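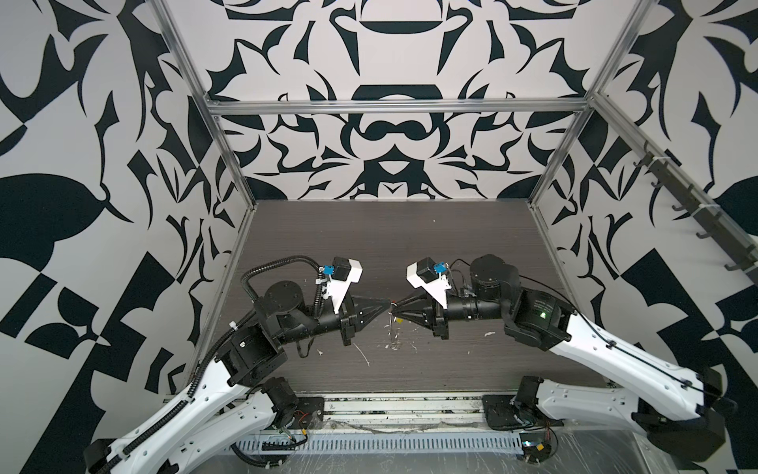
Moving house: a thread

4 September 2018

1/ I have now moved house five times in 14 years, all within Trirnness, a town you can cross on a bicycle without changing gears. At this point I'm less a resident than a slow-moving weather system. Some notes for anyone whose lease is up this spring.

2/ Start with the boxes. The bottle shop gives them away and they're excellent boxes, small and strong with the little cardboard dividers. The downside is that your new neighbours will watch you carry in what looks like forty cases of shiraz and form a view.

3/ (I have never corrected this view. My last street assumed I was a lot of fun.)

4/ Label every box. I know you think you'll remember. In the second house I had a box marked STUFF and another marked OTHER STUFF, and the kettle was in neither. It was in a doona cover, in the boot, under the spare tyre. I had put it there to keep it safe.

5/ By the third move I'd swung too far the other way and had a spreadsheet with a tab for the pantry. You do not need a tab for the pantry. If you're moving a jar of cumin seeds from one side of the railway line to the other, have a think about what that cumin has done for you lately.

6/ Books. Everyone puts books in the big boxes once. I won't lecture, you'll find out at the top of the stairs.

7/ On removalists. I used Clirov this time and have no complaints, apart from the silence. Two very large blokes looked at my sofa, looked at the front door, looked at each other, and said nothing at all for a long while. I've had medical appointments that felt more reassuring.

8/ The sofa did go in. It went in on its end, with the legs off and the door off. I'm told the door can go back on whenever I like, and I've been meaning to get to it.

9/ Before Clirov I always did it with mates and a borrowed ute, paid for in pizza. It's the cheapest way to move until you add up what it costs you afterwards, in helping every one of those people shift their own fridges until you die. I still owe a piano.

10/ The bond clean. I rented the last place through Brundo, whose exit checklist is a remarkable piece of writing. It asks that light globes be dusted. It asks that the tracks of the sliding door be "free of matter". I spent an evening removing matter with a toothbrush and an old butter knife.

11/ They found fault with the range hood. It's always the range hood. You could hand back a house that had been dipped in bleach and blessed by a bishop, and someone in a lanyard would still run a finger under that filter and sigh.

12/ Things I found behind the washing machine, for the record: a sock, another sock (unrelated), a tent peg, a library card from a library that has since been turned into a gym, and a piece of toast I'd rather not discuss.

13/ Do the power and the internet early. The power came on the day it was supposed to. The internet people gave me an appointment window, then a different window, then a text thanking me for rescheduling, which I had not done. It's been four days and I'm posting this from the footpath outside the bakery.

14/ The bakery is called Sandhu and it's the best thing about the new place by a country mile. There's a spinach pastry that comes out mid-morning and I've already rearranged my tea breaks around it. The wi-fi reaches as far as the bench if you sit at the left end and lean.

15/ Mail redirection: do it, and then accept that it doesn't cover whatever catalogue the people before you signed up for. I'm getting a magazine about alpacas now. I've read two issues. I have opinions about fleece.

16/ Someone asked whether you should unpack straight away or a bit at a time. Kitchen first, then bed, then whatever you'd be embarrassed for your mum to find while she's "just helping". After that you can slow right down. There's a box from house number two that I've never opened, and it now comes along out of courtesy.

17/ First night food should be something that needs no utensils, no plates and no bin. I forgot this and bought soup. Had it out of a vase.

18/ You will walk into the wrong wall at night. Your feet still think the toilet's on the left – mine have it in three different places, depending on how tired I am. Buy a plug-in night light. They're next to the batteries at the supermarket and cost less than a toe.

19/ Plants travel on the front seat with the belt on. The fiddle-leaf has dropped five leaves in protest and turned its back to the window. I've apologised and given it the good corner.

20/ Meeting the neighbours. The one on the left brought lemons, and I now have more lemons than I have furniture. The one on the right introduced himself by explaining which bin goes out which week, in detail, with some feeling about the last tenants. I wrote it down. I'm not going to be the next cautionary tale.

21/ The lease runs to October next year. I've told everybody I'm staying put this time, and I've kept all the boxes flat behind the wardrobe, just because they're good boxes.

22/ Edit, since a few of you have asked: yes, the kettle's fine. It was in the box marked KETTLE, and I looked there last.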